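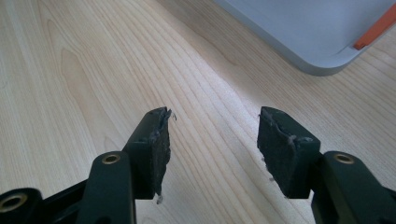 The pads go first: an afternoon with the Varura hand gripper

Solange Carrier has a drawer of dead fingers. She pulls it open before I have sat down, much as other people offer tea, and tea does not follow until half past three.

Carrier runs the hire desk at Landry, a small outfit in Aretley that lends automation kit to workshops and colleges that would sooner not buy it. Her best seller, or best lender, is the Varura, a two-fingered gripper you hold in your own hand. You squeeze, it pinches, and the movement is recorded so that an arm can be taught to do the same job later. She has had 14 of them on the books since May and has opinions on all of them.

"People ring up and ask about the software," she says. "I tell them to ask about the pads. The software doesn't fall to bits on the bench in front of you."

The pads are the soft dark faces at the ends of the fingers, the part that does the touching. Fresh from the packet they have crisp corners and look rather smart. After a spell of honest employment they look like something the dog has been at, with torn faces and pale tufts sprouting from the edges. Carrier is fond of them in this condition, in the way one is fond of an old slipper, but she won't send them out to a customer.

How long do they last? She makes a noise like a tyre going down. "The booklet says 500 grips. I'd love to meet whoever was gripping, and what. Feathers, I should think. I change mine at 200 and I've stopped feeling guilty about it."

A replacement pair arrives in a padded envelope large enough for a coat. Fitting them takes a small screwdriver and a good temper. The left pad, she maintains, is always worse than the right, and she has put this to the makers in writing. They replied that the two were identical. "I know they're identical. I was telling them they don't wear identically." The correspondence is continuing.

She is kinder about the rest of it. The arms of the linkage are smooth and rounded, so they don't catch on sleeves, and the brass-coloured eyelets set into them have given her no trouble at all. She taps one with a fingernail as she says so. The whole thing opens wide, wider than most customers need, and she likes being able to see past both fingers to the bench. With her last range of grippers, she says, it was like trying to butter toast from behind a wardrobe.

I have a go. The job is to pick up a wooden peg, move it a hand's width and put it down, which I have been managing without assistance since infancy. With the Varura I manage it on the fourth try. Carrier watches in a silence I would call professional.

"You're squeezing it like it owes you money," she says eventually. "Everyone does. That's half of what kills the pads."

The other half is people's choice of object. A joinery firm in Jotthorpe kept one for a fortnight and taught it to sort offcuts, sawn edges and all. It came back on a Tuesday with a polite note saying the grip had "gone a bit vague". Those fingers are in the drawer, near the front.

Would she recommend it, then? She would, with conditions. Order the spare pads on the same day as the gripper. Keep it away from anything with splinters. Look at the faces every morning, and if they're growing hair, change them both, even if only one looks bad. As for a tougher pad, she tried a harder rubber of her own devising and it outlived everything, chiefly by failing to hold on to anything.

"It's a good tool," she says. "It's a very good tool with a pair of biscuits stuck on the end."

She shuts the drawer, which needs a shove from the hip, and goes to answer the phone. Somebody wants to know about the software.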